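Clorkumik transfer trials: pass counts withdrawn after held-part fault

Pass counts for the pen transfer trials on the Clorkumik simulator have been withdrawn. A fault in the way the simulator lets go of a held part meant that a trial could be scored as a pass while the part was still fixed to the gripper by software. The counts in the December issue of this newsletter should not be used, and groups at Caltbridge who copied them into their own reports are asked to mark them as under review.

No hardware was involved and no one was at risk. The fault is being reported here in full because the same pass flag is read by the interlock logic that will go onto the physical cell, and that logic would have accepted a wrong answer.

Background

The trial is simple on paper. An arm with a two-finger gripper picks up a pen, lifts it, moves it over the table, and opens. The trial passes if the pen is gripped during the lift and free of the gripper at the end. Pens were chosen early in the programme as they are light, thin and awkward to hold square. A small error in finger position shows up as a tilt, and tilt is easy to measure.

Trials are run overnight in batches of 1,000. Start positions are varied slightly from one trial to the next, along with friction, finger speed and the angle of approach. Only the summary line from each trial is read as a matter of course. The full logs are kept on the Caltbridge store and pulled when something looks odd.

Like many simulators, Clorkumik does not rely on contact forces alone to keep a thin object in the fingers. Contact between a rounded barrel and a flat finger face is hard to solve at the step size we can afford, and the object tends to creep or spin. To deal with this, the simulator adds a hold link once both fingers have touched the part. The link ties the part to the gripper base at whatever offset it had at that moment. When the gripper is told to open, the link should be removed in the same step and the part left to fall or rest as it would.

What went wrong

The link was not always removed. Under certain timing, the open command reached the finger controller one step before it reached the link manager. The fingers moved apart, contact was lost, and the link manager then looked for a part in contact so that it could work out which link to remove. It found none and returned without an error. The link stayed in place with no contact behind it.

In that condition the pen keeps its offset from the gripper and goes wherever the gripper goes. The fingers can be fully open and the pen will still hang between them or above them. To anything that reads only finger position, the release looks clean.

The scoring script read finger position. It also checked that contact force on both fingers was zero, which was meant as the second, independent test. Both were satisfied by the fault. A third test, that the pen should be at rest on the table or falling towards it, had been written but was switched off in version 11 of the scene file after it gave false failures when the pen rolled.

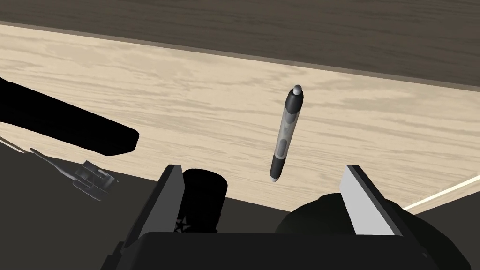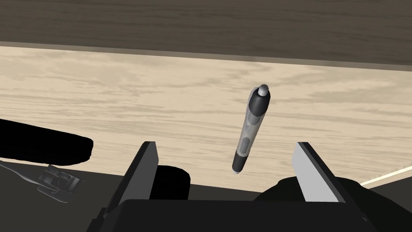
Simulation and Test

The condition is easy to spot once rendered views are compared with the log. The pen is above the table, tilted, with an open gap between the two fingers and no finger bearing on it. A single view of this kind does not prove a fault, as a pen that has just been let go would look much the same for a step or two. What matters is whether its height above the gripper base changes over the steps that follow. In the affected trials it stayed constant to the last recorded digit, which a falling pen cannot do.

The tilt is also of some use. A pen on a stale link keeps the tilt it had when the link was made, whatever the gripper does in translation. Several logs showed the same angle from the first lift through to the end of the trial, including the period after the open command. This was visible in the data the whole time and was missed, as the plotting tool stopped drawing at the release mark.

How it was found

The fault came to light by way of a different complaint. The Brident group, who maintain the motion planner, reported that the return move after release was sometimes refused. The planner treats a linked part as an extension of the gripper and adds its length to the shape that must be kept clear of obstacles. In the refused cases it was still adding the pen. Brident logged this as a planner fault and spent some time looking for it in their own code.

When the planner's list of linked parts was set beside the scoring output, the two disagreed. The planner said the pen was held. The scoring script said it had been released. The planner was right.

All stored trials that still had full logs were then checked again with a short script that reads the link table directly. There were 2,669 of these. The link was still active at the end of the trial in 14 per cent of them. Nearly all of those had been scored as passes. The remainder had failed for other reasons, mostly a poor first grip, and their scores stand.

The share was not even across settings. Fast finger opening made the fault more likely and slow opening made it rare, which is what the timing explanation would predict. Friction had no clear effect. Approach angle seemed to matter at first, but the steeper approaches had been run at the higher finger speed and the difference went away once speed was taken into account.

Why it matters for the cell

The physical cell at Caltbridge uses Rüegg grippers and has no hold link. A real pen will not hang in the air between open fingers. The direct fault cannot carry across.

The assumption behind the fault can. The draft interlock for the cell takes "fingers open and no contact force" to mean "hand empty". On the strength of that signal it allows the next move to start at full speed and shortens the clearance kept around the hand. A real part can remain on a gripper with the fingers open. It can stick to a worn pad, catch on a fastener or rest across the top of both fingers. Contact force may read as zero in all three cases, as the force sensors only measure along the closing direction.

A pen thrown from a moving gripper is a minor hazard inside a guarded cell. The same logic is planned for heavier parts, and the clearance reduction would apply to them too. The hazard sheet for the cell lists dropped parts and crushed parts. It did not list a part carried away after release. That entry has now been added.

The review also noted that the simulator had been used as evidence for the interlock. The pass rate was quoted as support for using finger position as the release signal, when the pass rate was itself worked out from finger position. The argument was circular and should have been picked up at sign-off. The sign-off sheet asks whether a test has been run. It does not ask what the test reads, and a line for this is being drafted.

Changes made

The link manager now keeps its own record of which part is linked and removes the link by name when the open command arrives. It no longer searches for contact. If the command arrives and there is no link to remove, it raises a warning and the trial is marked as incomplete.

The scoring script reads the link table as well as the fingers. A trial with any active link at the end is a fail, whatever the fingers report.

The at-rest test has been switched back on with a wider tolerance for rolling. A pen that rolls off the table is now scored as a separate outcome, where before it was mixed in with failed releases. This will lower the headline pass rate slightly and the change is intended.

The plotting tool draws to the end of the log.

For the physical cell, the draft interlock has been put on hold. The signal for an empty hand will need something that looks at the part – most likely a beam across the finger gap, with a second check on payload from the wrist sensor. The payload check alone will not do for pens, which are below the level the wrist sensor can tell from noise. Until one of these is fitted, the reduced clearance stays disabled and moves after release are limited to the slow speed setting.

Still open

The one-step delay between the finger controller and the link manager has been worked around and not removed. It comes from the order in which the two are called, and changing that order affects other scenes. Brident have asked that it be left alone until their current planner release is out.

We also do not know how many earlier trials were affected. Logs from before version 11 were trimmed to save space and the link table was among the things trimmed. Those trials had the at-rest test running, so the fault should have been caught if it was present, but the failure reasons were not stored separately and there is no way to confirm it. Please treat the older pass rates as a guide only.

The full batch is being run again with the corrected script at three finger speeds. Groups running their own scenes on Clorkumik should update the link manager before their next batch, and should search their own scripts for any place where an open gripper is taken to mean an empty one. Scenes with suction tools use a different release path and are not affected by the timing fault, though the second check still applies to them.

Corrected counts will be printed in this section when the rerun is complete.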